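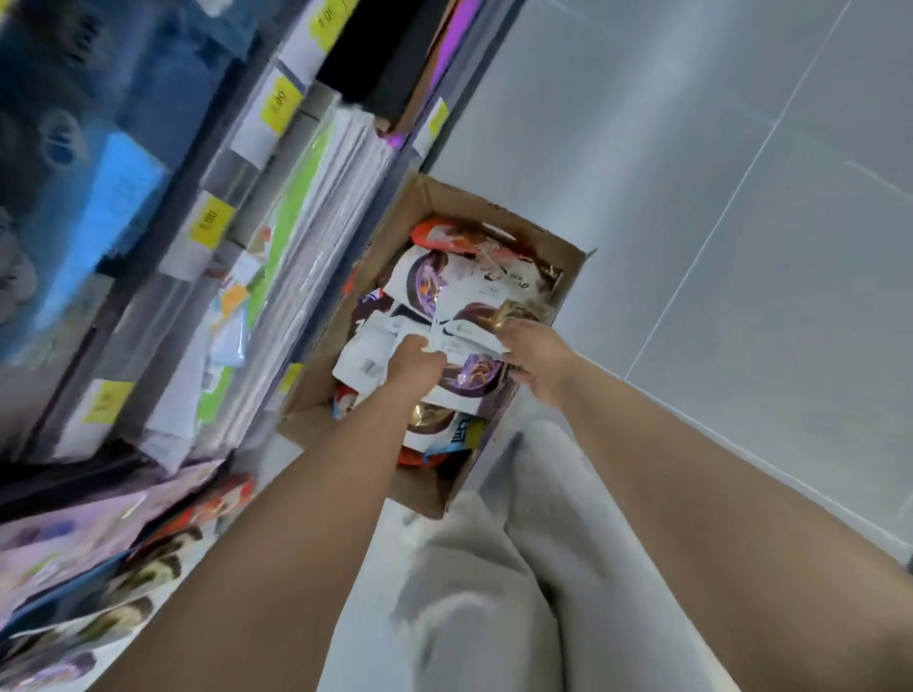 Sorting pouches from an open carton in a store aisle.

Unit 9: Software updates in vehicles

Older cars kept one program per control unit, fixed at the factory. Newer designs move many functions onto a few central computers, so code can change after sale.

Terms to know: base image, delta update, rollback, signing key.
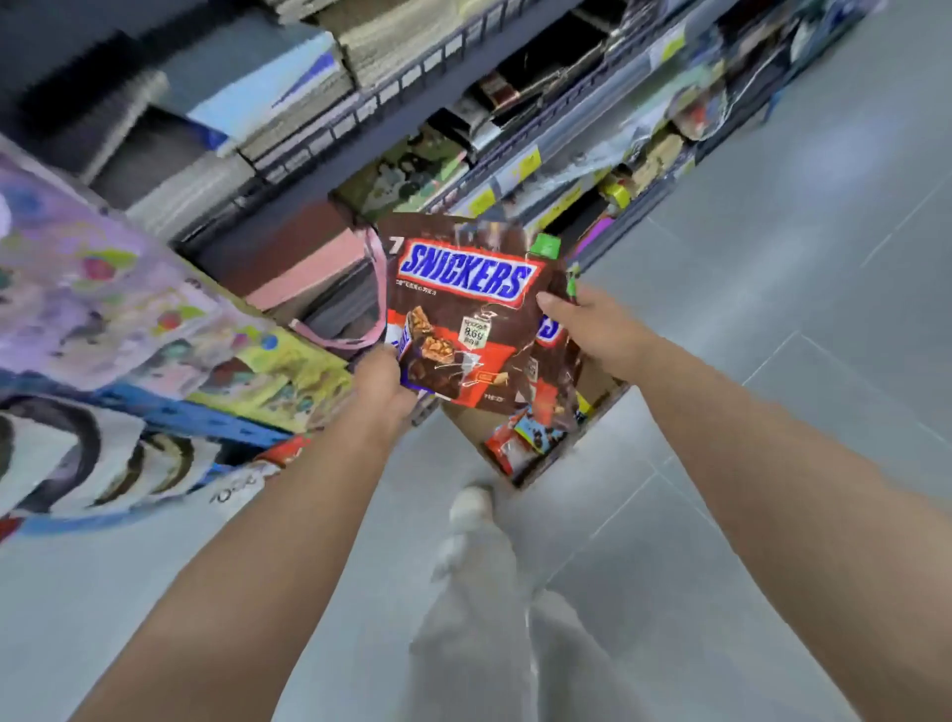 A delta update sends only the parts that differ from the base image. In the Nalitz exercise, a fleet of 1,000 vans gets one patch. Each van keeps 2 copies of the system - one running, one spare. The patch goes to the spare, and the van switches over at the next start.

Read the Firkcombe case before Tuesday and bring your rollback diagram.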